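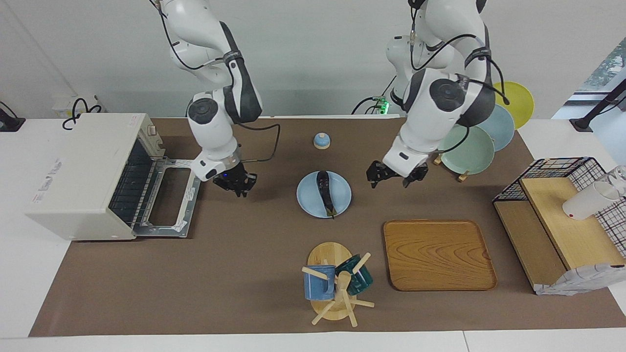
Kitchen bench, two arms, eggplant on the blue plate, toaster oven door open.

Buy the table first

Last updated 8/25/21

Budget season again. The Bukard planning sheet went around last week and the line for next year's robot cell says "arms (2), grippers (2), misc." Misc. One word for everything on the bench that the arms are supposed to touch, sit on, plug into or run into.

I have filled in that sheet before. I wrote misc. too. So this is partly an argument with myself.

My position: equipment requests for manipulation work get written upside down. The arms go at the top, in detail, down to the shipping. Then the software seats. Then one fuzzy number at the bottom for the rest. And the rest is where the project lives or dies, at least in the first year. Flip it. Write the bench down first, item by item, and let the arms be the last line you fill in.

Take a kitchen setup. Toaster oven, plates, a plate rack, a mug tree with a couple of mugs, wooden tray, a shelf with cups. Looks like somebody's counter. Cheap, right? A shopping trip. Except that every one of those things is a purchasing decision and most of them are made by whoever happens to have a car that afternoon.

The oven alone. Does the door fold all the way down or does it stop halfway? Does it stay where you leave it? How heavy is the body, because if it's light the whole thing slides when a gripper tugs at the handle. Is there a second one? At Bamham they bought one oven, a nice one, and built four months of work around how that particular door swung. Hinge went. Model discontinued. They ended up with a different oven with a different handle and a lot of old recordings that described an appliance they no longer owned. Kojo Aryee ran purchasing for that group and he told me the replacement took longer to agree on than the arms did. I believe him.

So: spares. If an object matters to the task, buy it more than once, on the same day, from the same shelf. Mugs especially. Mug glazes vary, the handles vary more than you would think, and a handle is the entire point of a mug if the job is hanging it on a peg. My rule is 5 of anything breakable. People laugh at that and then somebody drops the blue one.

Food is worse. No one budgets food. An eggplant is a fine thing to practice on, long and smooth and awkward to hold, and it goes soft. Then what? You either pay for fresh ones all year or you pay for good fakes, and the fakes don't weigh the same or squash the same. Either is OK by me. Just pick one and write it down with a dollar sign next to it. Petty cash is not a plan.

Next, the part that doesn't photograph well. Cables. Power strips. The mat on the table. The mount holding everything up. If your arms hang from overhead instead of standing on the bench you get the tabletop back, which I like, but now you need a frame stiff enough to hang them from and that is real money, plus a person who can tell you whether it's stiff enough. The Nyaga quote came in with the arms priced to the penny and the frame listed as "by customer." By customer! That was us. We were the customer. It took until September of the following year to have something I'd stand next to.

And the table. Depth, height, can you reach the back of it with both arms, can a person get in to reset things without ducking. The reset is a cost as well. Somebody puts the plate back, puts the mugs back on the tree, shuts the oven, puts the tray where it goes, over and over, all day long. That is labor. It belongs in the sheet as hours. I have read 19 of these requests in the time I've been doing reviews and I can't remember one that had a line for resets. Plenty had a line for conference travel.

Windows, while I'm at it. Daylight moves. If your cameras care about light, and they do, then blinds and lamps are equipment. Blinds are cheap, arguing about blinds with the building for a whole summer is not.

OK, the counterargument, and it's a fair one. Peninah Urio makes it better than I can so I'll borrow hers. She says if you spec the bench first you lock in the task before you know what the arms can do, and you'll end up with a closet full of mugs for a project that turned into folding towels. Buy good arms, she says, general ones, and let the bench grow. Arms hold their value. Nobody wants your used plates.

She's right about the plates. And I'd agree with her if the money actualy came that way, a bit at a time, as you learned what you needed. It doesn't. It comes once. Whatever you left as misc. in the spring gets trimmed in review, every time, it's the softest line on the page and reviewers can smell it. Then the arms arrive and there's no bench to put under them. Flilar had a pair sitting in crates for most of a winter that way. Good arms too. Warranty clock running the whole time.

Also, a plate rack you don't need is a small mistake. An arm with the wrong reach is a big one. The only way I know to find out the reach you need is to lay the stuff out. Get the table, get the oven, put the rack where it would go, put the shelf at the far side, and measure. Use tape. Move it all around and measure again. You can do this for the price of groceries and some housewares, months before you sign anything. Maybe the answer is one arm! Has happened. I've seen a two-arm request go down to one after an afternoon with a tape measure, and nearly 50 percent of the hardware money went back into spares and people.

What I'd like to see on the Bukard sheet, if anyone up there is reading. Strike misc. Put in bench and mounting as its own section. Put in objects, with quantities. Consumables, for the year, food included. Reset hours. Lighting. Then arms and grippers, last, with a sentence saying how the reach was worked out.

It'll make the form longer. I know. Sheets are due soon and I'm asking for more boxes to fill in, not a popular thing to ask for right now. But the total probably won't move all that much. Same money, mostly, just admitted to up front where a reviewer has to look at teh thing and say yes or no.

I'm redoing mine tonight. Started with the mugs.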